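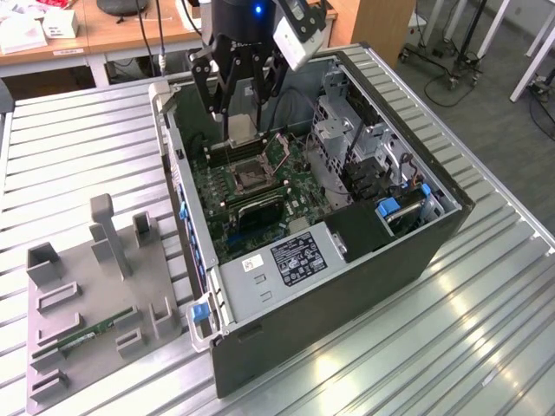
January 8, 2021

Bench notes, Allham tower, CPU reseat practice

I finally got the big tower up on the slatted table this morning and I'm so much happier with it there than on the side desk! It lies flat on its side with the panel off and you can get at everything from above, and there's still room next to it for the small stuff. The handle end hangs up a little if you slide the case instead of lifting it (I slid it, of course) so please lift it, two hands, one at the handle and one under the drive end.

Before I started I read back through my March notes from the last time we had one of these open and they were no help at all. Half a page on where I'd left the screwdriver and one line on the socket. So I'm writing more this time, sorry in advance.

The socket first. Lever down and out a hair, then all the way up, and the load plate comes up after it. The lever on this one is stiffer than on the Zoter board and it makes that awful creak when you close it. I've closed it 30 times now over the course of this job and it creaked every single time, so if you hear it, carry on. I don't love it either.

While the socket is open I try to keep everything away from the pins. Sleeves rolled up, no lanyard, no leaning over to look at the memory slots because you thought you saw dust in there (there was dust in there, I got it later with the plate closed). The black cables at the drive cage end want to spring up and wander around, and I've gone back and forth on tying them. For now I just tuck them down toward the cage and they mostly stay. If we're going to keep this case on the table past this week I'll put a proper tie on them.

I left the power supply in. I know the Casten write-up says to take it out for elbow room, but with the case lying like this I didn't feel cramped at the socket, and pulling it means undoing connectors I'd only have to find again. Same with the hard drive, it can stay in its blue clips and mind its own business. I do like those clips. Whoever designed the blue bits on this case was thinking of people like me who forget which part is supposed to move.

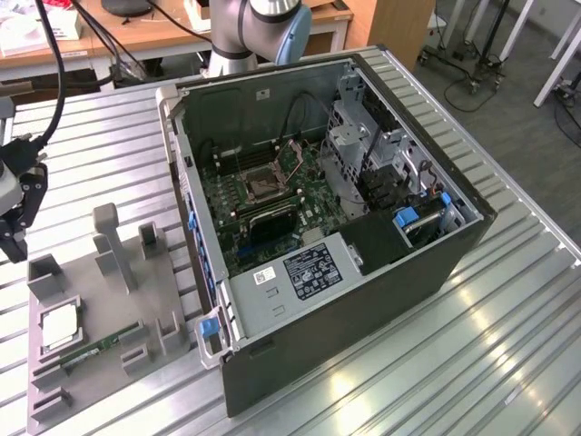 Next thing, the tray. I'm really pleased with the gray printed one! The first print had the slots too tight and I spent a whole evening with a file, and then the second one came off the bed a bit curled at one corner and I nearly gave up and used a shoebox lid. Version 4 is the keeper. The parts go in without any pushing and come out the same way, and the posts give you something to line up against when you're tired. Please don't file it any more. If something doesn't fit, tell me and I'll change the drawing and print another, it's an overnight job and I don't mind.

Where it sits on the table matters more than I thought it would. I had it over at the drive end to begin with and kept reaching across the open case with a chip, which is asking for trouble. Down by the handle end is much nicer, short trip, and nothing to snag on along the way. I want to mark the spot with tape once I've slept on it.

Handling the processor: edges only, every time, and check the little corner mark against the socket before you go down. I set it in level and let it settle under its own weight. If it rocks even slightly, lift it straight back out and start over. I had 2 bad ones this morning, both with the chip turned the wrong way, both my own fault for chatting. No harm done, I looked the pins over with the loupe afterward and they're all standing up straight.
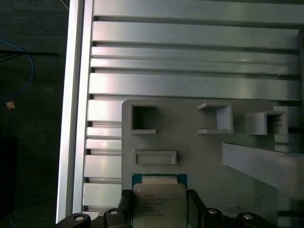

The table itself I've come around on. I complained about the slots when it went in (I lost a standoff screw to them on day one and I'm still bitter) but being able to bolt a fixture down anywhere along a rail is lovely. The rule I've made for myself is that no loose screw ever touches the metal, they all go straight into the lidded tub. The rails also throw the overhead light right back at you in the afternoon, so I turned the lamp to the wall and that was easier on the eyes.

Still to do:

Get the spare lever spring from Karagiannis, and ask whether the creak bothers them too
Tape outline for the tray
Tie for the black cables
Print a second version 4 tray so we have a backup
Copy the socket steps onto a card and stick it by the light switch

I ran out of wipes halfway through cleaning off the old paste, so that's on the shopping list as well. The 30 pack lasts no time at all, get the tub.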